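# Perguntas frequentes: o cesto em rede Skurkorero

Reuni nesta página as perguntas que mais recebo sobre o cesto impresso em 3D. Escrevo em português, que não é a minha primeira língua, e peço desculpa se algum termo técnico soa estranho.

## O que é o Skurkorero?

É um pequeno cesto de mesa, quadrado e aberto em cima, mais largo em baixo. Foi desenhado para guardar coisas leves: cordões, elásticos, lápis curtos. O modelo pertence à coleção Maltum, que tem 9 peças com o mesmo tipo de rede.

## Posso imprimir em duas cores?
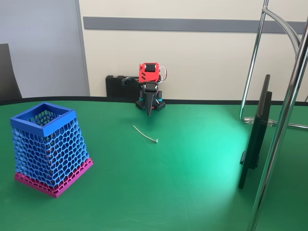

A mudança de cor faz-se com uma pausa no programa de corte, e não é necessário ter uma impressora com dois extrusores. Recomendo escolher a altura da pausa antes de começar e anotá-la, para que todas as cópias fiquem iguais. No meu exemplar, a troca fica dentro da própria rede: o pé magenta e uma faixa curta da malha são de uma cor, e tudo o que está por cima, até ao aro, é azul. Quem preferir uma divisão mais discreta pode pôr a pausa logo acima do pé sólido.

## Que filamento devo usar?

PLA comum é suficiente. Eu uso o da marca Polat, mas qualquer filamento bem guardado serve. Com PETG a rede costuma ficar com mais fios entre as aberturas, e a limpeza demora mais.

## Preciso de suportes?

Não, se o cesto for impresso de pé. As aberturas são pequenas e a impressora consegue fechar cada arco sem ajuda. Na parte do aro, reduza um pouco a velocidade.

## Quantas paredes são recomendadas?

Use 3 paredes na rede. Com 2 também funciona, mas os cantos ficam mais frágeis e podem partir quando se retira a peça da base.

## Porque é que as aberturas não são todas iguais?
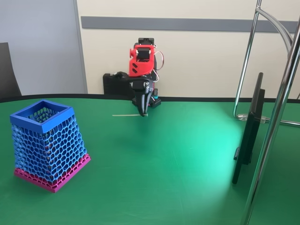 *O cesto em azul e magenta, com a malha irregular do tipo Voronoi.*

O desenho é irregular de propósito. As células parecem um pouco menores perto do aro e maiores para baixo. Existe também uma versão com hexágonos regulares, chamada Nirkov, para quem gosta de um aspeto mais ordenado.

## Como limpo o cesto?

Com um pincel seco e macio, primeiro por dentro e depois por fora. Se for preciso lavar, use água morna com pouco detergente. Não ponha na máquina de lavar loiça, o PLA deforma-se com o calor.

## Posso vender as cópias que imprimo?

A licença do ficheiro permite só o uso pessoal e em escolas. Para outro uso, escreva-me antes pelo formulário de contacto.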